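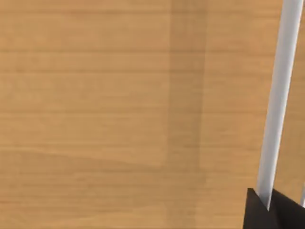

# The Understudy Plant

My aunt left me her table, her cat and her share of a bakery, and of the three I only wanted the table. The cat ran off to live with the people downstairs inside a week, which hurt my feelings more than I let on. The bakery was harder to get rid of.

It was called Van Wijk, after some long-gone owner, and it sat at the bottom of the hill in Fastulmont between the shoe repair place and the bus shelter. I'd eaten there my whole childhood. I had never once wondered who got up at 3 in the morning to make the rolls. Well, now I knew, and it was going to be me, at least until somebody bought my half.

The other half belonged to my aunt's business partner, a tall woman who wore her reading glasses on top of her other glasses and had not spoken to my aunt in two years. They'd run the whole place by notes. Notes on the flour bins, notes in the till, notes taped inside the oven door where they went brown and curled up. I found one that just said NO in my aunt's handwriting. I still don't know what the question was.

So on my first morning I came in the back way, in the dark, with my hair in a towel (I'd overslept), and said, "Hi! I'm the niece."

She wrote something down and slid it over to me. It said, *You are late.*

I laughed. She didn't.

## Week one, in which I burn things

I want to be fair to myself, so I'll say that nobody had shown me the left oven. The left oven runs hot. You'd think that would be worth a note, in a building with so many of them! I burned 50 rolls before the sun came up and then I stood in the alley and cried into my apron, and a man waiting for the bus asked me if we were open yet.

She had a new batch on the trays by the time I got back inside. Hadn't said a thing. There was a note on my rolling pin, though – *Left one runs hot* – and I swear the ink was still wet.

That went on for days. I talked, she wrote. I told her about my old job at Flemura, where I'd answered the phones for a company that sold curtain hooks, and about the man I nearly married, and how the cat had moved downstairs without so much as looking back. She'd nod, or not. Sometimes I'd get a line back an hour later, when I'd forgotten what we were talking about. *He sounds dull*, one of them said. I thought she meant the cat.

Then I went home and slept like a brick and did it all over again.

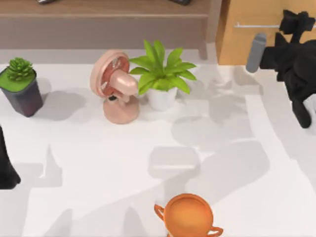 ## The matter of the plant

There was a succulent in the front window. My aunt's, I figured, since it had her kind of pot, dark and square and serious. I'd been watering it every morning because it gave me something to do while the coffee dripped, and I was proud of how well it looked. Everything else my aunt had left me was either burned or living downstairs.

In my third week it went soft. Then it sort of sat down. I panicked, took the bus out to Sturel on my lunch break and bought another one, the closest match I could find, and I swapped it in with a spoon while she was in the cold room. I put the dead one in my handbag. I was thirty-eight years old.

Next morning there was a note leaning on the pot.

*That is the fifth one. I killed the other four.*

I read it standing there with the watering can. I read it again. And then I heard this noise from the back, and I honestly thought the mixer was going, but it was her, laughing, holding on to the counter with both floury hands.

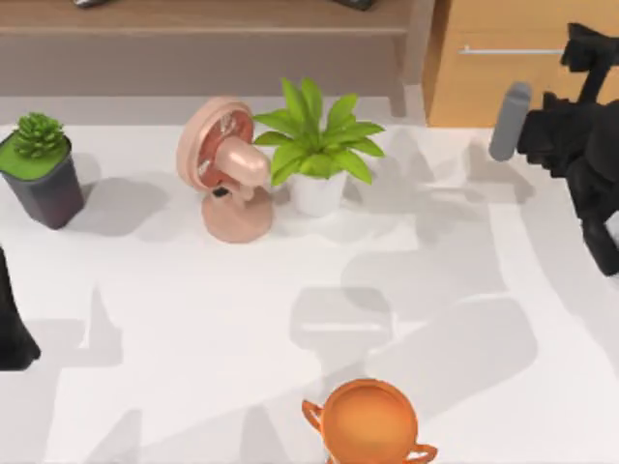

"She never knew?" I asked.

"She knew," she said. Out loud! She had a low, scratchy voice, like a drawer that sticks. "She killed a few herself. We both kept buying new ones. That's what the fight was about, at the start. Who was overwatering."

"Two years," I said. "Over a plant?"

"It got bigger after that. There was a business with some raisins."

I waited for the rest, but she'd gone to pull the second batch, from the left oven, and she wasn't going to explain raisins to me with her back turned. I put the coffee on. It was still dark out, January dark, and the man from the bus shelter was already at the door, holding up his fingers to show me how many rolls he wanted.

I let him in early. The buyer was supposed to call at noon about my half, and I remember I took the phone off the wall and set it in the flour bin, just to see how it looked there.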